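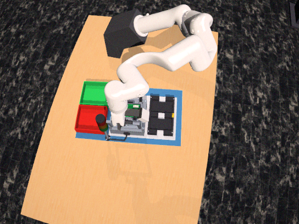
Zellinwood teaches board-test cell by remote control before hardware arrives

Print | E-mail this article

Wednesday, December 2, 2020
By the automation desk

Zellinwood has begun recording demonstrations for a circuit board test cell in simulation, with operators steering a virtual arm by hand controller from a desk. The recordings will be used to train the handling program for a physical cell planned for the company's Dallum plant.

The simulated station puts a white arm at one end of a wooden table, with its gripper pointing down over a grey fixture. A small green circuit board rests on the fixture. A black slotted rack lies on the same white plate, to the right, and two open bins, one green and one red, stand to the left of the blue base mat. A small signal tower with red, yellow and green bands is placed at the front corner.

The task being taught is short. The operator takes a board from the rack, sets it in the fixture, waits for the test result and then moves the board to the green bin for a pass or the red bin for a fail. Results are generated at random by the simulator, so that both outcomes are equally represented in the recordings. In the physical cell they will come from the tester.

Zellinwood set a target of 200 accepted demonstrations for the first training run. An attempt is accepted only if the board is seated without touching the fixture posts and released inside the correct bin. Anything longer than 90 seconds is discarded. The time limit was introduced in September, after early sessions produced many recordings with long pauses over the fixture, which the trained program then copied.

The control software, Smadi, was written in-house. It maps the position and rotation of the operator's hand to the gripper, and a trigger opens and closes the fingertips. Movement is scaled down automatically when the gripper comes within 80 mm of the fixture. Operators can pause, reposition the hand and resume, and the software removes the idle section before the file is saved.

Board position in the rack and the angle of the board in the gripper are varied slightly between attempts. Lighting and table finish are also to be varied, but those changes have not yet been made. The company said it would keep the fixture geometry fixed for now, as the posts leave little clearance and small modelling errors there have a large effect on the result.

Contact remains the weak point. The simulator treats the board as rigid, and a board that goes in cleanly on screen may flex or catch on a real clamp. For that reason a second, smaller set of demonstrations will be recorded on the physical arm, with an operator guiding the wrist directly by hand. The two sets will be combined before final training — the simulated set for the general sequence, the physical set for the last few millimetres of insertion.

The physical cell will be assembled by Parkau, which is also supplying the fixture. Two units are on order. The first will be used for development and the other held back until the handling program has completed an acceptance run on production boards. No date has been given for the run.

Zellinwood has not said whether the recordings will be made available outside the company.

Comments (4)

benchtop_rk
What does the operator see while doing this? A fixed view would make it very hard to judge height above the fixture. We tried something similar on a flat monitor and everyone crashed into the clamps until we added a second view from the side.

M4thread
Discarding the slow attempts makes sense, but I would keep the failed ones in a separate folder. A recording of a board catching on a post is useful if you later want the program to back off and try again.

old_ict_hand
50/50 pass and fail is fine for training the bin choice. I hope they put it back to realistic figures for cycle time estimates.

benchtop_rk
@M4thread agreed, and recovery is the bit we never recorded enough of. Does Smadi log gripper force, or just position? The article only mentions position and rotation.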